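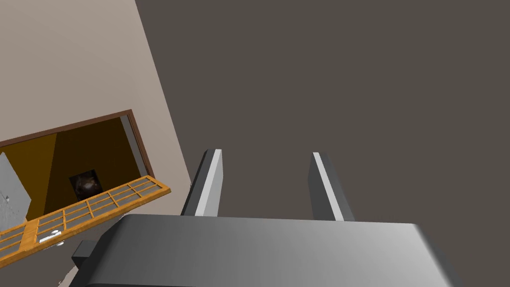
Are the machines ready for housework? An update from Pimia

Tue 22 March - Many readers asked us in December if a robot can already do simple chores in a normal flat. Our colleague Zakhar Stasiv has now finished the first round of simulated tests, and the answer is: some of them, slowly.

The chore he began with was the door. People open one without thinking, but for a machine it is several jobs together. It must find the handle, close the fingers on it at the right angle, turn it, and then move back along with the door and not against it. In the simulator the Asto control program made 488 attempts. It opened the door fully in 96 of them. In another 51 the door moved a little and then the grip was lost.

Handles are the main difficulty. With a long lever the results were better, with a round knob they were poor. The best attempt took 38 seconds, and I think most of us would have gone around by the garden in that time.

Zakhar does not want to promise anything for real kitchens yet. A simulated hinge never sticks, and a simulated cat never sits behind the door. The next round will be drawers and cupboards, with models of furniture from Zisulwood. Readers who wish to suggest a chore can write to the Pimia office as usual.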